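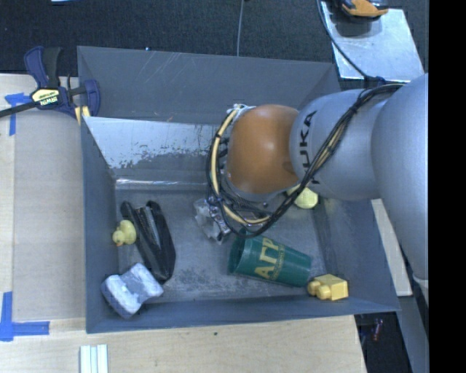
**Clekis publica la versión 2 del código de red de «Uvstead» y amplía la ventana de repetición de entradas**

El estudio Clekis ha distribuido en diciembre la segunda revisión del código de red de «Uvstead», su juego de lucha en dos dimensiones para PC y consolas. La actualización sustituye el sistema de retardo fijo por uno de predicción con reversión (*rollback*) y modifica los datos de impacto de una parte del plantel. La descarga ocupa 970 MB en PC; en consolas el tamaño varía según la plataforma.

Hasta ahora, el juego añadía a cada entrada un retardo calculado al inicio de la partida a partir de la latencia media entre ambos jugadores. El valor no se recalculaba durante el combate, de modo que un pico de latencia en el segundo asalto provocaba pausas visibles hasta que llegaba el paquete pendiente. Con la nueva versión, el cliente local predice la entrada del rival, continúa la simulación y, si la predicción falla, restaura el último estado confirmado y vuelve a calcular los fotogramas intermedios.

El retardo de entrada base queda fijado en 2 fotogramas y puede modificarse desde el menú de opciones, en el apartado «Red». El límite de reversión es de ocho fotogramas. Superado ese umbral, la simulación se detiene hasta recibir confirmación, y en la esquina superior del marcador aparece un indicador amarillo. Clekis desaconseja subir el retardo base en conexiones por cable dentro de una misma región.

**Cambios en el motor**

Para poder guardar y restaurar estados dentro del tiempo de un fotograma, el estudio ha separado la lógica de combate de los efectos visuales. Las partículas, el movimiento de cámara y el público de los escenarios ya no forman parte del estado guardado y se calculan solo en local. Según las notas técnicas, el estado completo de una partida ocupa 2880 bytes por fotograma, sin contar las cabeceras de los paquetes.

La separación tiene un efecto secundario que conviene conocer: los elementos decorativos pueden mostrarse de forma distinta en cada pantalla. El caso más evidente es el escenario del muelle, donde las gaviotas siguen trayectorias diferentes para cada jugador. No afecta a las cajas de colisión ni al sonido de los golpes, que se reproduce en cuanto se predice el impacto y se interrumpe si la reversión lo anula.

Las repeticiones grabadas con la versión anterior dejan de ser compatibles. El archivo guarda únicamente las entradas y la semilla inicial, y los nuevos datos de impacto darían lugar a combates distintos de los originales. Quien quiera conservarlas deberá exportarlas a vídeo antes de instalar la actualización.

**Ajustes de equilibrio**

El documento de cambios recoge casi 298 modificaciones, la mayoría en cajas de colisión de ataques aéreos. Las más relevantes para el juego competitivo son las siguientes:

- **James:** el puñetazo medio agachado pasa de +3 a +1 en bloqueo. La embestida fuerte deja de ser invulnerable a proyectiles en sus primeros cuatro fotogramas. La salud no cambia.
- **Drosex:** el agarre de comando reduce su alcance horizontal, pero recupera tres fotogramas antes al fallar. Su segunda barra se carga más despacio al bloquear.
- **General:** los ataques aéreos que golpean por la espalda exigen ahora bloquear según la posición del atacante en el momento del contacto, con independencia del lado desde el que se inició el salto.

El ajuste de James era el más solicitado en los foros del juego. Su presión en la esquina permitía encadenar el puñetazo medio agachado con un agarre normal sin dejar hueco para un ataque rápido de cinco fotogramas. Con el nuevo valor, el defensor puede interrumpir la secuencia si reacciona en el primer fotograma disponible —el mismo margen que ofrecía el personaje en la beta cerrada—.

**Juego cruzado y clasificación**

El emparejamiento entre PC y consolas permanece activado por defecto y puede desactivarse en las partidas igualadas. La búsqueda filtra ahora por latencia y también por variación de latencia, un dato que se muestra junto al nombre del rival antes de aceptar el combate. Las conexiones inalámbricas se identifican con un icono en la versión de PC; en consolas, la función depende de la información que facilite cada sistema.

Las puntuaciones de la temporada en curso se mantienen. Los abandonos registrados durante las primeras horas posteriores a la actualización no computarán como derrota, pero el contador de desconexiones seguirá activo.

Clekis enumera dos errores conocidos. El modo de entrenamiento no reproduce correctamente las grabaciones del maniquí cuando se simula una latencia elevada, y el lado elegido por el segundo jugador se restablece al volver a la sala. Ambos figuran como pendientes en el registro público de incidencias, sin fecha asignada.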